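4. Results: Where Households Put Things Down
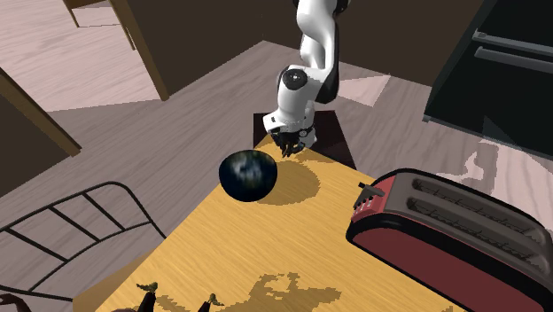 4.1 Surfaces near the entry

The first question in the survey asked where a person puts their keys, mail, and bag when they come home. We had expected most answers to name a piece of furniture meant for the purpose, such as a hall table or a row of hooks. Of the 1,753 completed forms, the larger share named the kitchen or dining table instead. This held in both towns, though the gap was wider in Virneck, where many of the older row houses open straight into the kitchen.

Tultholm has more apartment buildings, and the newer ones have a short hallway inside the front door. Residents there were more likely to own a hall table. Owning one did not mean using it. In the follow-up interviews, several people described a hall table that held a lamp, a bowl, and old batteries, while the mail went to the dining table as it always had.

4.2 Size and use of the main table

Respondents were asked to measure their main table and to mark on a simple outline which parts were clear on the evening they filled out the form. The outlines were coded by two readers working separately, and differences were settled by discussion (see Section 3.3).

Larger tables were not clearer tables. Households that had replaced a small table with a bigger one often said that the extra room had filled up within a season. One Virneck respondent wrote that the family still ate at the same end, and that the far end had become "the office." Figure 1 shows the general case of a second, smaller surface kept at the far end of a wooden table. People who had such an arrangement tended to mark the main table as clear more often, but the group was small and we do not draw a firm result from it.

Figure 1. A dark, square surface at the far end of a wooden table.

The height of the table mattered less than we thought it would. Coffee tables and dining tables collected the same kinds of things in different amounts. Paper went to the dining table. Remote controls, cups, and chargers went to the coffee table. Toys were found on both and were usually cleared before the evening meal.

4.3 Interviews

We invited 200 households to a home interview. Each visit followed the Seok interview guide, shortened to fit within one hour. The interviewer asked the respondent to name each pile or group of objects on the main table, to say who had put it there, and to say when it would be moved.

Most people could answer the first two questions quickly. The third gave them trouble. Common answers were "this weekend," "when it gets paid," and "when my sister picks it up." On a return visit in November, many of these piles were still in place, although the items inside them had changed. A pile seems to work as a fixed address. Things pass through it, and the household knows to look there.

In seven homes, the respondent asked to tidy the table before the interview started. We let them do so and noted it on the form. These homes are left out of the pile counts but kept in the measurements of table size.

4.4 Limits

The forms were filled out by one adult per household, and other members might have answered differently. Evening was chosen as the time for marking the outline, which leaves out the state of the table at breakfast. Both towns are in the same county and have cold winters, so coats, gloves, and boots may take up more entry space than they would elsewhere. The Grerkex storage checklist, used to record shelves and closets, does not have a line for garages, and some respondents wrote garages in by hand.

Contact: Chae-won Kong, Household Space Study, Tultholm | Copyright the authors. All rights reserved. | Back to top

Reader comments

mdl_reads: Did you ask how many people live in each home? I could not find it in this section.

C. Kong: Yes, it is in Section 3.1 with the sample description.

porchlight: Our mail pile has been on the same corner for years. I am going to show this to my husband.

tk_virneck: I think I filled out this form. The outline was hard to use for a round table.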